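Subject: Re: [nightshelf] Casance, book two: stick with it?

Hello all,

I've been meaning to answer this since yesterday, and now it's past eleven at night with a cold cup of tea beside me, so forgive me if I ramble (those of you who have been on the list a while know I would ramble at noon, too).

On the list, someone wrote:

> I finished the first Casance book in two sittings and loved every
> creepy minute of it. Now I'm 202 pages into the second one and it
> feels like a different writer. The ghost hardly shows up, the
> detective has moved back in with her mother, and we've had three
> chapters about a lawsuit over a well. Does it pick up? Should I
> skip ahead to book three? No spoilers past the funeral, please!

First of all, please don't skip! I did exactly that the first time through, and I spent the whole of book three wondering who the man with the keys was and why everybody in Humedthorpe was so afraid of him. I had to go back and read the second one afterward, with all the surprises already spoiled, and I've been a little sore at myself ever since.

Second, you are so close. I won't say a word about what happens, but there is a chapter that opens with the church bells ringing at the wrong hour, and from there I don't think I put the book down except to feed the cat. The lawsuit over the well does matter. So does the mother, who I thought was just there to be irritating and who ended up being my favorite person in the whole series. I'd even say she gets the best line, the one on the back stairs, and you'll know it when you come to it. 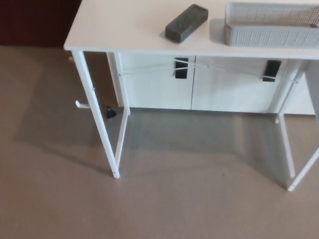
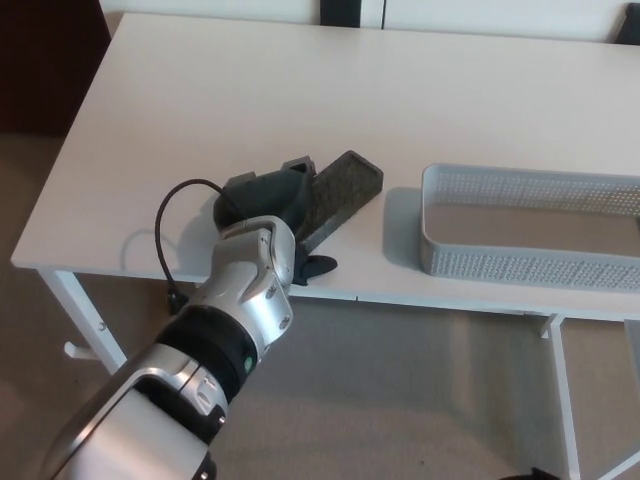 I do agree with you that the ghost is missed. In the first book she's in nearly every chapter, even if it's only a smell of wet wool or a door that was shut a minute ago, and I kept waiting for her to turn up in the second one and getting a bit cross when she didn't. My guess is that the author wanted us to feel the way the detective does, sort of abandoned, but it's a lot to ask of a reader for 202 pages. An editor might have trimmed the courtroom business by half and I wouldn't have complained.

If you're reading the Lindumico paperback, check whether yours has the short story at the back, the one set at the ferry landing. Mine does, but my sister's copy (bought a year later, same cover) doesn't. It takes place between the first two books and it's only 11 pages, but it explains the business with the scarf, and I wish it had been put at the front instead. If yours hasn't got it, write to me off list and I'll tell you the gist.

For whoever asked last month about something similar to read in between, I'd try Bezerra. It's a standalone, set in a seaside hotel out of season, with a night clerk who keeps checking in the same guest. It's slower and sadder than the Casance books and there's no detective to speak of, but it has that same feeling of somebody standing just behind your chair. I read it in November with the rain coming down, and that was about perfect. The ending divides people. I liked it, my sister threw it across the room.

Oh, and before I forget, the spring swap. I still have a box of paperbacks to give away, mostly vampires and haunted houses, plus two witchy ones I bought twice by mistake. If you want any of them, send me your address and tell me what scares you and what doesn't, and I'll pick something out. Postage is on me as long as you're not greedy!

Do come back and tell us when you get to the bells. I'd love to know if you guessed.

Happy reading, and leave a lamp on,
your long-winded friend at the lake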